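Stivutora: two-arm cube sorting, data and notes

Last updated: December

Hi, and thanks for stopping by! I'm Kaede Uchida and this is the README for Stivutora, a set of teleoperated two-arm demos with little painted cubes. I put it together at Hirnwood to answer one pretty narrow question: if you train a policy on demos where both arms share a table, does it help to mix in demos where the arms start from opposite sides of a half-finished layout? (Short answer: yes, a bit, see Results.)

## What's in it

There are 70 demos for training and 30 held back for testing. Every one has joint positions for both arms, gripper opening, and video from the head camera. The task is always some version of "get the cubes into color groups," but the starting layout changes a lot. I set the layouts up by hand, so expect my habits to leak in — I like arcs and I'm bad at straight lines.

Each demo folder has a `layout.txt` with the starting colors, a `notes.txt` where I grumble about whatever went wrong, and the recordings themselves. Demos that ended with a cube on the floor are still in there and tagged `dropped`. Please don't filter them out without reading the notes first, because a few of them have really nice recoveries right before the end.

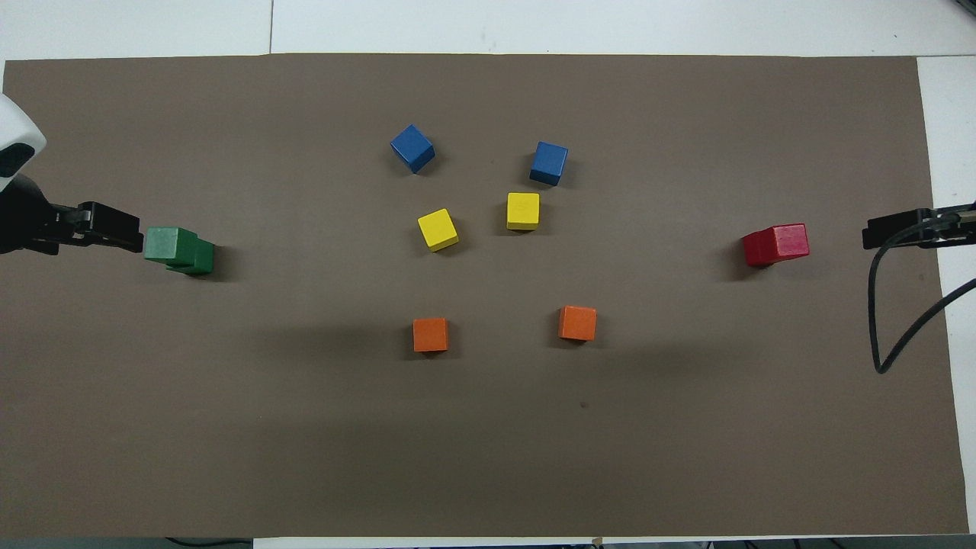 The part I care about most is the middle of the table. Either arm can reach it, so the policy has to decide who goes, and that's where the plain baseline gets stuck. Both arms start toward the same cube, both slow down, and then you sit there watching them be polite to each other. My fix is small: I add one extra input that says which arm moved last. I call it the Varik flag in the code, sorry, it was a folder name first and it stuck.

## Results

I ran 3 seeds of each policy on the held-back layouts. With the Varik flag and the mixed starts, the best seed finished about 65 percent of them. Without the flag, all the seeds did worse, mostly from stalls in the shared area. Cubes that touch each other are still hard for everybody.

## Known problems

- Lighting is uneven and I never fixed it. Shadows drift between sessions.
- Only one table and one operator (me).
- Clocks on the two arms can slip a little on long demos. Run `align.py` before training.

If you use the data, drop me a note, I'd love to see what you get!

Filed under: Robot Learning, Bimanual Manipulation, Datasets

Related
Nikolovski baseline: training scripts
Varik flag: ablation notes
Setting up the Hirnwood two-arm table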